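Long-handled dustpan and broom set, reviewed after seven months in our house

July 4, 2020

I bought this set in November, when my old dustpan cracked along the front lip and I was tired of bending down. I am writing the review only now, because I think a dustpan cannot be judged in the first week. Every dustpan is good in the first week.

First, what you get. It is a dustpan on a long handle and a broom on a long handle, sold together under the name Vuvevex. My dustpan is a yellow that goes toward olive, with a red handle and a black loop for the hand at the top. The broom has a blue handle, a yellow head and bright green bristles. So in total there are four or five colors in two tools, and if you wish for something elegant to stand in your hallway, this is not the set for you. My sister-in-law asked me if it came from a kindergarten. I have stopped noticing it.

The price in the shop was 68, which was more than I wanted to pay for two sticks with plastic on the end. There was a set from Cudance beside it for less, with a short dustpan, and I held both for a long time before I decided. The reason was my back. With a short dustpan I must go down on one knee for each little pile, and we have tile in the kitchen, in the passage and by the back door, so there are many little piles.

Assembly was easy. The handles go into their sockets with a thread, and you turn until it stops. The leaflet has drawings only, and one of the drawings is wrong: it shows the loop facing the front of the pan. If you mount it like this, the pan hangs crooked in your hand. Turn it the other way and it sits well. I lost perhaps a quarter of an hour with this, and I was a little angry at the leaflet.

Now the sweeping. The bristles are fairly stiff. On tile they are good for crumbs, sand, dry leaves and the small stones which come in with the shoes. They also go into the grout lines, where my old soft broom only passed over the top. For fine dust, for example flour, they are less good. Some of the flour stays behind and makes a pale stripe, and you have to go over it a second time or take a damp cloth. The first weeks they also dropped some bristles, but this stopped before the new year.

The pan is deep enough for one room, or two rooms if you are a tidy family. Light things are its weak side. Candy wrappers, the paper from a tea bag, dry onion skin: these slide in nicely, but if you walk too fast with the pan tilted, they fly out again. I have learned to keep the open side up when I carry it and to empty it often.

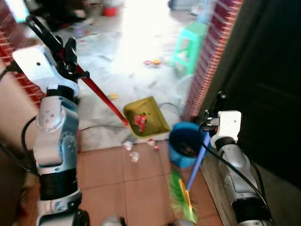
For emptying I keep a blue bucket near the door and not the kitchen bin. The kitchen bin has a lid with a pedal, and the long handle makes it awkward to stand on the pedal and tip the pan at the same time. With a bucket there is no lid, you turn the wrist and everything falls in. I then carry the bucket out in the evening. If you buy any long dustpan, from this firm or another, I recommend that you think about where you will empty it, for it needs more space above it than a short one.

The front lip of the pan deserves its own paragraph. It is plain hard plastic without a rubber strip. On a flat tile it lies close to the floor and almost nothing goes under. On our back step, where the floor is uneven, a line of sand always remains in front of it. I move the pan back a little and sweep again, two times, three times, and then I lose patience. A friend has an Otow dustpan with a rubber edge and says it leaves no line, but her rubber has started to curl at one corner. I do not know which problem I would prefer.

The handles have a shiny coat. With wet hands they are slippery, the blue one more than you would like since the broom is the part you have to push. I put a piece of cloth tape on it at the height of my lower hand for one month, and then it became dirty and I took it off. Now I simply dry my hands first. The loop on the pan is comfortable, with enough room for a hand in a winter glove, and it also serves to hang it on a nail.

Both tools hang from the wall in our case. They do not clip together, which I find a pity at this price. If you lean the broom in a corner, it falls, normally at night.

Washing is simple. I rinse the pan under the garden tap and knock the broom head against the step. Hair winds itself around the green bristles near the base and has to be pulled out with the fingers. An old comb helps.

I wrote to the shop, Fonseca, to ask if the broom head can be bought separately when it wears out. They answered politely after two days that it can be ordered, but only in the same yellow and green. That is fine for me.

Would I buy it again? Yes, for the kitchen and the passage. For the back step I still take the old outdoor brush. I give it four stars out of five, and the missing star is for the lip and for the leaflet together.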